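The Irden Prize

The Trellow Institute of Animation hereby records the award of the Irden Prize for a short film by a student in the final year of study. The prize carries a purse of 1000 crowns and one public screening in the Valtonen Hall.

Seventeen films were submitted. The jury viewed each of them twice, in accordance with the rules, and retired at four in the afternoon. It was expected to return within the hour. It returned after dark.

The difficulty was the film entered by Krisztina Balogh. Her work, entitled Clurnum, concerns a ferryman made of wax who carries passengers across a lake and grows shorter with every crossing. The rules require that a film have an ending. Clurnum stops while the boat is still on the water - the ferryman by then no taller than his own lantern - and the screen remains dark for 17 seconds.

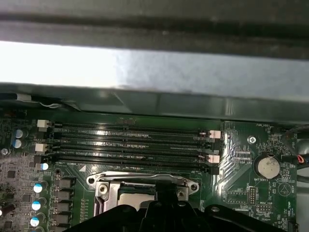 Was the film finished when it was submitted?

The entry form, signed by Miss Balogh, stated that it was, and the jury accepted her signature.

She was nevertheless called before the jury and asked where the boat had landed. She replied that she had animated the landing in 400 frames, had watched it alone one night in January, and had then taken it out. She was asked whether she still had those frames. She said that she did, and that she would prefer to keep them.

The jury voted in her favor. The chairman asked that his objection be entered in the record, and it is so entered. It is further recorded that he attended the public screening, sat in the last row, and stayed in his seat after the lights came up, looking at the screen.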